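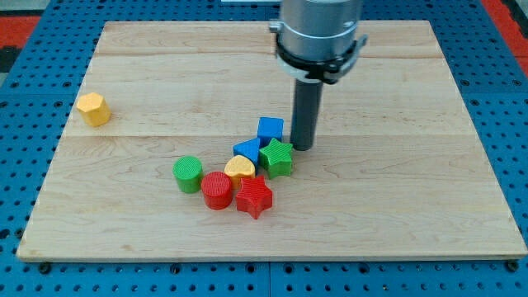
Vastolau Community Giving Records

README for the July release

Vastolau is a family-run joinery supplier. This folder holds our records of the local causes we have supported: grants, donated materials, staff time and loaned space. We publish them so that groups thinking of applying can see what we have said yes to in the past, and so that other small firms can copy the format if they find it useful.

What is in the folder

awards.csv — one row per award, 256 rows in this release
groups.csv — one row per group, with the type of group and the district it works in
hours.csv — paid staff time given to local projects, by month
notes.txt — corrections made after an earlier release

All files are plain text in UTF-8. Dates are given as year and month only. Amounts are in pounds, rounded to the nearest pound. Donated timber and fixings are entered at cost price, not at the price on the shelf.

Columns in awards.csv

award_id: a number that stays the same between releases
group_id: matches the same column in groups.csv
kind: cash, materials, time or space
value: blank for space, as we have never put a price on it
purpose: a short line written by us, usually from the application form
status: paid, part paid or returned

Where the records come from

Awards from the last 7 years come straight from our accounts. Anything older was typed up from paper by Rakiya Ogundipe, who also matched group names that had changed over time. The Juvico boxing club, for instance, appears under one group_id although it has had two names.

The Flarkuvau allotments and the Ahuja reading scheme run over several years, so each has more than one row. Please add these up by group_id if you want a total for the group.

Known gaps

Staff hours were not logged properly until we moved to the new timesheets, and earlier months rest on a manager's estimate. These rows are marked "est" in hours.csv. We think the older paper files cover about 80 per cent of what was given. Raffle prizes and other small gifts under £15 are left out altogether.

Names of private individuals have been removed. Where a group asked not to be listed, its name is replaced with "withheld" but the amount is kept.

Using the data

You are free to reuse and share the files as long as you say where they came from. Please don't use them to rank groups against each other — the amounts mostly reflect what was asked for.

Corrections

Send these to Gil-soo Na at the trade counter, quoting the award_id. Changes go into the next release and are listed in notes.txt.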